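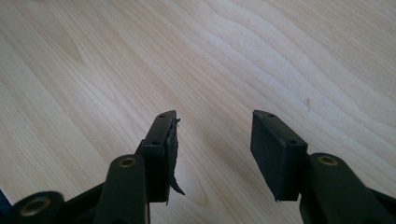 How often should a matte wooden tabletop be re-oiled? Once the surface starts to look dry and dull compared with a part that gets little use, and for most kitchen tables in our survey that came to once or twice a year.

Figure 2. Pale wooden tabletop, smooth and matte, with wavy grain and a tiny dark speck or hair-like mark right of center.

4.2 Reading the surface

I came into this part of the study thinking that owners would talk mostly about stains. They did talk about stains, plenty, but what I kept hearing about was grain. People know the grain of their own tables the way they know the cracks in their sidewalk. One man in the Garrido group could tell me which curve his coffee cup goes on every morning, and he put his hand right on it while he was still looking at me.

So we added a page on grain to the second version of the questionnaire, which went out in February to all 752 households. The wording took a while. Dušan Pavlović wanted a proper scale running from straight to figured, and I wanted to let people use their own words and sort it out later. We ended up doing both, and I'm glad we did, even though it meant I spent most of the spring reading descriptions of tables. "Like sand after the tide" was a favorite of mine. "Bacon" came up more than I would have guessed!

Figure 2 has the kind of grain that people found hardest to place on the scale. There are soft lines sweeping along on a diagonal, honey-colored bands that curve, and then lighter streaks that ripple in loose S shapes toward the upper right. Is that figured? Dušan said yes without blinking. I would have called it "wavy" and moved on, and in the coding sheet that is what we did (see Table 3 for the full list of categories, including the ones we merged).

The grain question matters here for a practical reason. In the 116 homes where we did a follow-up visit, we asked owners to point out every mark they could find on the top, and then we went over it ourselves with a flashlight held low. Owners of tables with busy grain missed more of the small stuff. A crumb or a short hair on a plain, pale top gets noticed from across the kitchen, but put the same thing along a darker band and it just sinks in. I missed a few myself, and I was the one holding the flashlight.

Finish comes into it too. Of the follow-up tables, most had a matte or low-sheen finish, either oil or hardwax, and the rest were lacquered. On a glossy top you get reflections from the window, and a dull ring jumps out as soon as you tilt your head. Matte tops don't give you that help. We tried two lighting setups for the inspections, overhead and raking, and settled on raking for the marks and even overhead light for the color readings — one lamp couldn't do both jobs well.

Color was the touchiest subject. Many of the pale tops had been bought because they were pale, and owners were upset when they warmed up over the years. The Flornard and Sundodberg tables in the sample were sold with a clear oil, while the Skorkex ones came unfinished, so I've kept those apart in the analysis. We took color readings at 20 points on each top, keeping clear of knots and of anything the owner called a stain. Where a fruit bowl or a runner had been sitting in one place for years, we took a reading under it as well (with permission, and we put everything back where we found it).

Another 224 households sent in written notes about cleaning without having a visit. I treat those separately in Section 4.3, as what people write down about their dishcloths and what is in the sink when you turn up can be pretty different.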